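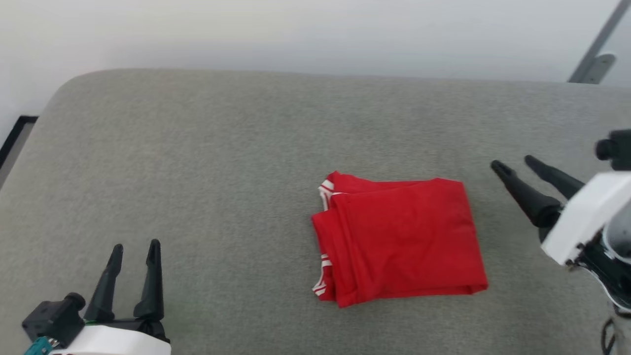
Attachment 1: red top, folded, on the gray bench

Ticket 2584
Opened: 2019-09-24
Category: Laundry and folding
Product: Berix padded bench, gray
Status: Solved, left open for comments

Customer message

Hello, and thank you in advance for reading all of this, I know I go on a bit. We bought the Berix bench in May to use as a folding surface in the spare room, and on the whole I love it. It's the right height for my back and it's kind to delicate things. My trouble is with the folding itself. Whatever I fold on it comes out a little fat in the middle, with soft wrinkles across the top, and the layers don't line up along the side. I've attached a picture of one of the red tops so you can see what I mean. Look at the left side, where the bits of white trim peek out in two places. On my old kitchen table I could get that edge completely even.

These are the tops for the Zomberg youth club, so they go into a shallow drawer in a stack, and a puffy bundle at the bottom makes the whole stack lean. I've tried pressing down harder, which only seems to push the bench in and let the shirt spring back. I've also tried ironing first, and that was lovely until I folded. Is the cover too grippy, or is it me? I don't mind at all if it's me!

Reply from Gál Home Support

Hello, and please never worry about a long message, the long ones are the easiest to answer. Thank you for the picture too. I'd say your fold is in better shape than you think. It's a good rectangle, a bit wider than it is tall, and the creases on top are faint. What you're noticing is mostly air between the layers, plus the thickness of the trim.

A padded surface does behave differently from a table. When you press with your palm, the padding gives under your hand and the cloth follows it down, then both come back up. The woven cover also holds on to the bottom layer while you slide the top ones, and that can leave the side looking stepped. So it's a little bit the bench and a little bit the method, and the method is the cheap part to change.

Could you try the following with one top and let me know how it goes?

Lay it face down and smooth it from the middle outward with the side of your forearm. Go slowly, and lift your arm at the end of each pass so you don't drag the cloth back with you.

Fold in the sides, sleeves included, and stop there for a moment. Smooth again before you make the next fold. Most of the trapped air is in there by this point.

Bring the hem up toward the collar and leave it just short, by a finger's width or so. The ribbed parts are thicker than the body of the shirt, and if they land right on top of each other you'll get a lump.

Then turn the bundle over, run your hand from the folded edge toward the open one, and tuck in any corner that has wandered.

If it's still puffy after that, put something flat and firm under the shirt. A large cutting board does nicely, or the Prorkow folding board if you happen to have one in the house already. I wouldn't buy one specially.

Customer message

Well, I had a go with 3 of them last night and I'm pleased to report an improvement. The forearm business made the biggest difference — I had been patting them like bread dough. Leaving the hem short helped as well, although my first try was a bit too short and the collar flopped over. The bottom right corner still wants to puff up on me. The cutting board fixed that, but it's heavy and I don't love hauling it in from the kitchen.

One more question while I have you. Should I be stacking them all facing the same way?

Reply from Gál Home Support

I'm so glad! For the stack, turn every second one around so the thick folded edges alternate. It should stop the leaning, or at least most of it. For that last corner, try holding it down with two fingers while you smooth toward it with the other hand, and leave the board in the kitchen where it's happy.

I've marked this as solved but I'll keep it open until the end of the week in case the drawer has other ideas.

Customer message

Drawer closes. Thank you kindly, and I'll write again if the towels give me any trouble.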